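Grip method from Nesholm lab skips the object models

Robots that pick up drink cans usually want a model of every can first. A team at Nesholm says theirs doesn't need one. The method, called Jesia, was posted in February and it's already getting passed around.

Short version: Jesia watches how the fingers meet the surface and corrects on the way in, tall can or short can, same settings. Trained on 3,000 recorded grasps, all done by people steering the arms by hand. Then 2,000 more with cans standing close together, the hard part - one finger slips in wrong and the neighbor goes over.

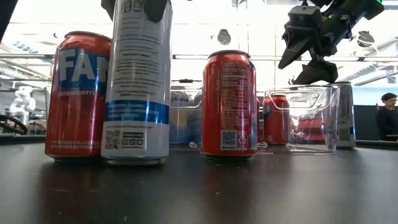
How does it know when to stop squeezing? It compares motor effort against finger travel, many times a second, and holds once the two stop changing together.

Results look decent. Out of 1,403 test picks, 1,045 ended with the can upright where it was supposed to go. Older baseline from the same lab did worse on crowded tables, about even on open ones. Most of the misses were bad approach angles, the team writes, and a few were cans turned so the rim caught teh light.

Kulside, which makes sorting cells for bottle depots, is trying the code on two lines. No word on speed yet. Borbély, the lab's other project, will get the same grip controller later - bags and pouches there, so dont expect the numbers to carry over. Code is up now, training data to follow.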